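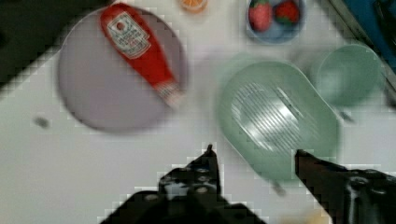

A reader wrote in after my last currency post to ask if Rarkix is worth paying for when you aren't a trader, and to say that the free version had told her more about Norwegian retail sales than she ever wanted to know. Fair question! And yes, I laughed at the Norway part, I get those too.

So I've been on the paid plan since the spring and this is my long-promised write-up. For anyone new, Rarkix is an economic calendar with alerts. It tells you when central banks meet, when inflation and jobs numbers come out, what economists expected, what came in, and what the currencies did next. It runs in a browser and on your phone. You don't buy or sell anything in it, and you can't hook it up to your bank.

My own use is pretty boring. I order floor and wall tile from Revetti a few times a year, the invoices are in euros, and I get paid in dollars. A typical invoice is 4,000 euros with payment due in a month, so I've always got a stretch where the rate can wander off and take a bite out of my margin. I used to handle that by checking the rate on my phone eleven times a day and feeling bad. Rarkix was supposed to fix the checking. It mostly has.

Setting it up

Setup took me one cup of coffee. You pick your currencies, you pick your time zone, you pick how loud you want it to be. The time zone bit matters more than you'd think. European announcements land very early here, and the app I had before this (Tijani, more on that below) insisted on showing everything in London time no matter what I told it. Rarkix gets it right and also handled the clocks changing, including those odd couple of weeks when we've changed and Europe hasn't. I was ready to be annoyed and I wasn't.

One gripe: the sign-up asks what kind of investor you are and every answer is some flavor of trader. I picked "long-term" and it started me off with gold and oil, so I had to go in and turn those off.

The calendar itself

This is the best part by a mile. Each event gets one line with the time, the country, the forecast and the last reading. Tap it and you get a short explainer in everyday English. I've read a lot of explanations of core inflation over the years and the one in here is the first I could repeat to someone at dinner. The explainers for central bank minutes are good as well — they tell you minutes describe a meeting that has already happened, so a big move is less common, but a line about what members disagreed on can still set things off.

There's also a side-by-side view for statements, old one on the left, new one on the right, changed words marked. I love this thing. Central banks will swap out one adjective and the whole market loses its mind, and before Rarkix I'd be squinting at two browser tabs trying to find the adjective. In July the side-by-side was up on my phone before I'd found the statement on the bank's own site.

Phone layout is fine. Tablet layout is the phone layout, only bigger, with a lot of blank space on both sides.

Alerts and filters

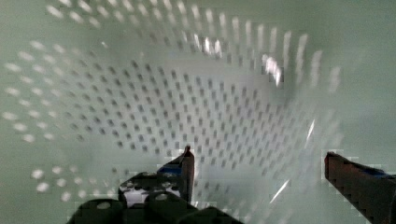
Out of the box the alerts are way too much. On my first Friday with it, which happened to be a jobs report day, I got 23 notifications before lunch, and most of them were for countries I don't do business with. There's a filter called Smart that is supposed to hold back the small stuff, and as far as I can tell it works like that big white colander, row after row of little holes and everything thin enough goes straight through. Manufacturing surveys, speeches by deputy somebodies, the second revision of a number that was dull the first time. What you want is the manual filter, buried under Settings, then Feed, then Advanced. I set mine to euro and dollar only, high importance only, plus rate decisions. Now I get a handful a week, and I read every one.

Do that on day one. I waited three weeks and nearly canceled over it.

Speed is good for my purposes. I've never had a rate decision alert show up more than a minute behind the announcement, and I don't need better than that to decide when to pay a tile bill. If you do need better than that, you're shopping in a different price bracket and you know more than I do.

The "mood" score

Every currency gets a mood score and I can't stand it. It goes from gloomy to sunny, it has a little weather icon, and the help page says it is built from headlines, forecasts and pricing without saying how much of each. I wrote it down next to the actual rate for two months on the back of an old Revetti packing list, and by the end I couldn't find any pattern I'd put money on. One morning the euro was "sunny" and fell all day. The next morning it was "mostly sunny."

To be fair, they never call it a forecast. But it sits right at the top of the home screen in big type, and a person in a hurry is going to treat it like one. You can hide it. Long-press, then Remove.

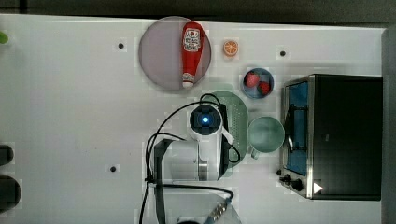
Ketchup bottle and plate on a white tabletop.

What it costs

The free plan gives you the calendar for today and tomorrow, and only the Smart filter. The paid plan is 80 dollars a year and gets you the full calendar, the manual filter, the side-by-side statements and history. There's a monthly option that works out much pricier over the year, so skip it unless you only want to get through one nervous invoice.

Is it worth it? For me, yes, but let me be careful with this. Rarkix hasn't predicted a thing and I don't think it has gotten me a better rate. What I've done differently is split my payments. When there's a big meeting coming before the due date, I send 2,000 euros ahead of it and the rest after, and then whatever happens I'm only half wrong. You could do that with a paper calendar. I didn't, though, in all the years I had a paper calendar.

I move the money through Parnside, and I'll say again that the markup your transfer service charges is going to matter more than any of this. If you haven't compared those yet, close this review and go do that first. Rarkix has a transfer cost calculator that I expected to be junk and it's decent, except that it doesn't list Parnside, so I had to type the fee in by hand. It also forgets the fee every time you close the app. I've sent them two messages on that one. The first got a form reply and the second got a real person and a promise to look at it.

Compared with Tijani

I used Tijani before this, for a little over a year. It's cheaper and the charts are nicer, with proper zooming and the ability to draw on them. If you like charts you'll miss those. I don't draw on charts, so the time zone mess and the missing explainers were what pushed me out. Tijani's alerts were also worded so stiffly that I'd read "policy stance maintained, guidance amended" at six in the morning and have no idea if I was supposed to be worried. Rarkix says "Rates unchanged. They dropped the line about further hikes." Much better at six in the morning.

Tijani does have a weekly email I still get and still like, and that's free, so grab it anyway.

Little things

Dark mode is very dark, with gray text on black, and I gave up on it. The widget stops updating on my older phone until I open the app. The search doesn't understand "Fed minutes" but does understand "FOMC minutes," so a newer user could easily think they aren't in there. History goes back plenty far for me. Canceling looks easy (I went most of the way through just to check, and it didn't throw a guilt screen at me), and you can export your alerts to a regular calendar, which I do so the rate meetings sit right next to my tile deliveries.

Who should get it: people with a bill, a paycheck, or a house purchase in another currency, and anyone who reads the business pages and gets lost around the third paragraph. Who shouldn't: people paying in one currency, day traders, and anybody who already checks too much and would check this too.

Four out of five from me. I'd go higher if they'd fix the Smart filter and move that weather icon someplace I can't see it. I renewed last week, on the yearly plan, and if the calculator ever learns to remember my Parnside fee I'll come back and update this.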